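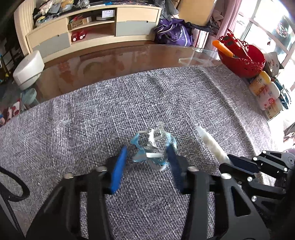 Glue nozzle sealed solid and residue on woven tablecloth

Posted by Matvii Tkachuk

I do small repairs at the dining table, which is covered with a grey woven cloth. On Wednesday I opened a new tube of general-purpose adhesive (Jara, solvent-based, clear when dry). The blister packaging would not peel along the perforation and I ended up tearing it, so the plastic is in several pieces and the printed instructions are mostly unreadable.

Two problems. First, the nozzle blocked after one use, although I put the cap back on within 2 minutes. Second, there is a hard, shiny spot on the cloth, 40 mm across, where the tube must have leaked. The cloth is polyester according to its label. I have not tried anything on it yet apart from scraping with a fingernail, which did nothing.

How do I clear the nozzle, and can the spot be removed without damaging the weave? Also, does the torn packaging go in plastics recycling? Our council in Gurkville is vague on the subject.

Bronisława Krawczyk

Taking the nozzle first. Do not squeeze the tube to force the plug out. The crimped end is usually the weakest point and will split before the plug moves. Unscrew the nozzle if it is a separate part, and push the plug out from the wide end with a straightened paper clip. If it is moulded to the tube, insert a pin from the tip, turn it slowly and withdraw it. Repeat until adhesive shows. Wipe the tip with dry kitchen paper before capping. Adhesive left in the thread stops the cap seating properly, and a poor seal is the most likely cause of your plug. Store the tube upright with the nozzle at the top.

For the cloth, the procedure depends on the fibre, so confirm the label. Acetone is generally safe on polyester but will dissolve acetate and triacetate, and it can lift dye from anything. Test it on the underside of the hem and wait ten minutes.

If the test area is unchanged, take the cloth off the table (acetone will mark many finishes) and lay the spot face down on folded white kitchen paper. Dab the reverse with a cotton bud dampened with acetone. Move to clean paper as the adhesive transfers. Work from the edge of the spot inwards and do not rub, as a coarse weave will pull out of line. Window open, no flames. Rinse in cold water, then wash as normal. Keep it out of the tumble dryer until the spot has gone completely.

Expect three or four passes. A slight stiffness may remain where adhesive has gone into the core of the yarn.

Cetus

freezer. put the cloth in overnight then crack it off with a spoon. worked on my jeans

Matvii Tkachuk

Freezer tried first as it cost nothing. The surface layer flaked off but the part inside the weave stayed. Acetone on the underside of the hem caused no change, so I will do the rest that way. The nozzle is a separate part and the plug came out in one piece.

Anora

On the packaging, which has not been answered: the rigid clear blister and any thin film are often different polymers, and many kerbside schemes accept neither. Look for a resin code moulded into the larger pieces. A 1 in the triangle is PET and has the best chance of being taken. A 3 is PVC and goes in general waste. Remove any card backing and recycle that separately. Small torn fragments tend to drop through the sorting screens whatever they are made of, so I put those in general waste too.

The used-up tube is also general waste, once the contents have hardened. If there is still liquid in it, check the label for a flammable symbol and take it to the household chemicals point.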